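The Little Laptop Chip That Could

I have been living with the Prarnley 8 for a month now, and I still catch myself looking for the fan. There isn't one. You open the lid, the screen lights up before your hand is off it, and the whole machine stays as quiet as a paperback. I've been writing about portable computers long enough to have heard the all-day battery promise many, many times, so believe me when I say this one got my attention!

The chip inside is the Testa, an ARM design with eight cores, two of them tuned for speed and the rest for sipping power. On my test unit it came with 24 GB of memory, and I tried hard to fill it. I had the photo editor open, a video call running, a browser groaning under far too many tabs (my own fault) and a music app in the background. The keyboard deck got warm near the hinge and that was it. I worked from breakfast in the kitchen to a late train home and got 20 hours out of the battery with the brightness turned down a notch.

What makes me happiest, though, is the software. Two years ago I tried an early laptop from Josex on the same kind of chip, and it was a lovely slab of hardware with hardly anything to run on it. Half my apps came through the emulator and crawled. The printer driver never loaded at all. I sent it back and felt a bit sad about it, like leaving a party before the band came on.

Well, the band is playing. My mail, my office apps and my notes are all native now, and even the odd little audio tool I've used since college got an ARM build in September. The older programs that still need translating open with a short pause the first time and then behave. Gralance, the small studio behind my favorite drawing app, rewrote its brush engine for the new chips, and the difference is a joy — long strokes follow the pen with no lag that I can feel.

There are gaps. A couple of games I love refuse to start, since their anti-cheat software wants a different kind of processor, and my ancient scanner is still a stranger to this machine. Anyone who depends on one old, oddball accessory should check for a driver before buying. I'd also like a third USB port, please, and a webcam that copes better with a dim room.

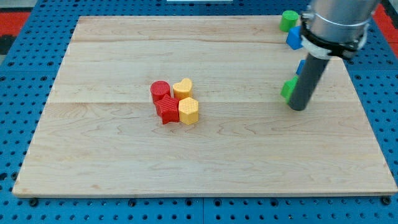 Still, those complaints are small next to how much I enjoy picking this thing up. I've stopped packing the charger for day trips, and the desktop in my office is getting dusty. My next test is the cheaper model with half the memory, which I plan to load up with the same pile of apps and the same long train ride.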